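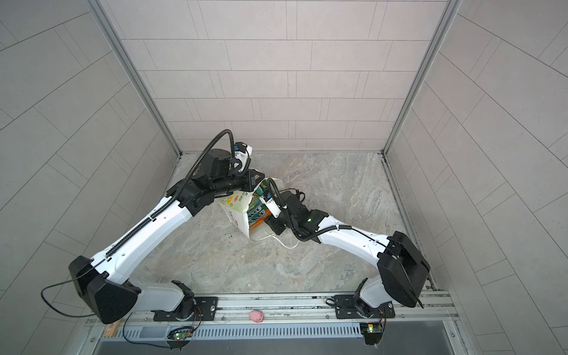 Aula 4 – coleta de demonstrações (continuação). O modelo só aprende o que está no conjunto, então a variação tem que entrar na coleta, não depois. Tarefa bimanual é onde isso mais pesa: objeto rígido perdoa, sacola de papel com alça de barbante não. Com a embalagem meio para fora e a sacola inclinada, as duas garras chegam quase no mesmo ponto – definir antes qual braço segura e qual puxa, senão cada operador resolve de um jeito e a política faz a média dos dois.

Números do conjunto Hernex (turma de novembro): meta 4000 episódios, gravados 3323, descartados 119. Motivo nº 1 de descarte: operador hesita no meio. Pausa longa tambem é dado, cuidado.

Anotar por episódio: pose inicial, operador, sucesso s/n, observação curta. Alça – esticada, enrolada, embaixo da sacola. Variar.

Câmera de punho x câmera fixa: ver slide 13. Oclusão na fixa quando os punhos se juntam!!

Para a próxima: ler o texto da Jaiswal sobre rotulagem, trazer duas perguntas. Dúvidas do script de converssão, falar com o Yurii.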